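Subject: Re: [handheld-grippers] Onboard camera or marker cubes? Looking for opinions before we buy

Hello everyone,

On Thursday, a list member wrote:

> We have a small budget left over and would like to buy one more
> pair of hand-held grippers before August. The choice is between
> the Lendix (camera on the gripper body) and the Comalum (marker
> cube on top, tracked from a camera worn on the head). Prices we
> were quoted are 3,000 for one and 4,000 for the other, per pair.
> Has anyone used both for more than an afternoon? I care most
> about tracking in cluttered places and about tired wrists.

I've been meaning to write up our experience for ages, so thank you for the push! We have had both kinds of gripper in our lab since the spring, and I have opinions, possibly more of them than you were hoping for. I'll take your two worries first and then add one of my own. Please read all of it as the view of one lab with one set of habits.

Let me say up front that our room is a hard one for any tracking system. It's a big open space with long rows of ceiling lights, desks and office chairs all over the floor, and usually several people in headsets going about their own work at the same time. If your space is calmer than ours, your numbers will probably be kinder than ours too.

1. Tracking in a busy room

The camera on the gripper gets a very wide view, and in our room that means it takes in nearly everything: the light panels, the pipes overhead, the furniture and whoever happens to be walking around. I expected all those moving people to be a problem. Mostly they weren't - the ceiling and the fixed furniture seem to give the software plenty to hold on to. What did bother it was a blank white surface very close up. We lost the pose in 10 takes out of one long afternoon, every one of them with the gripper down near a tabletop. The padded recess at the front of the gripper body is always in view, and I've grown fond of that, as it makes a handy reference when you go back through a recording.
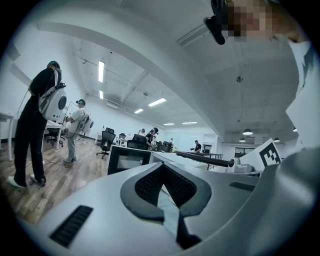
2. Tracking when your hands are inside something

I think this is the real test, and I'd urge you to try it before you spend anything. Plenty of our tasks involve reaching into an appliance with the lid up and the door open, both grippers working close together. From the head camera you get a lovely overview of both hands and the table around them, and as long as the cubes stay in sight the poses are very steady. Once a cube goes under a lid or behind a door, of course, you're relying on whatever the filter guesses. We got into the habit of standing close and leaning over the work, with the cubes kept up near our hands and only the fingers going in. It feels fussy for the first day and then you stop thinking about it.

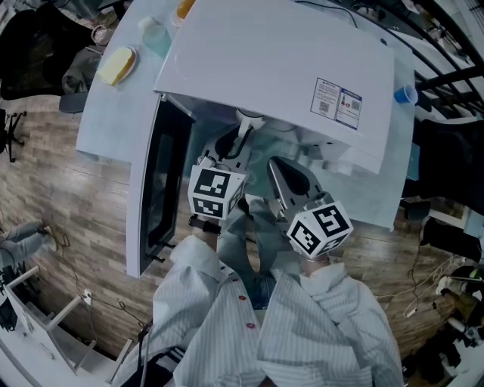

Both grippers reaching in under the raised lid, marker cubes on top, from the head camera.

3. Wrists

We didn't measure this properly, so take it as gossip. Two of us preferred the Comalum for short jobs and the Lendix for long ones, mostly on account of how the weight sits in the hand. I'd watch the cables as well. A cable along the top of a gripper is fine until you turn your hand over, and then you notice it every single time.

My own extra worry is the controller. We started with the Ritchie and moved to the Vatix, and the change did more for our timing than anything we did to the grippers. If your money is tight, I would ask for a loan of the better controller first and see how your present pair behaves with it.

So if I had your budget and your worries, I'd lean toward the onboard camera for open rooms and the cubes for careful two-handed work at a table. Could you tell us a bit more about your tasks? I'm glad to send along our calibration notes - they're messy, but you're welcome to them.

Warm regards to all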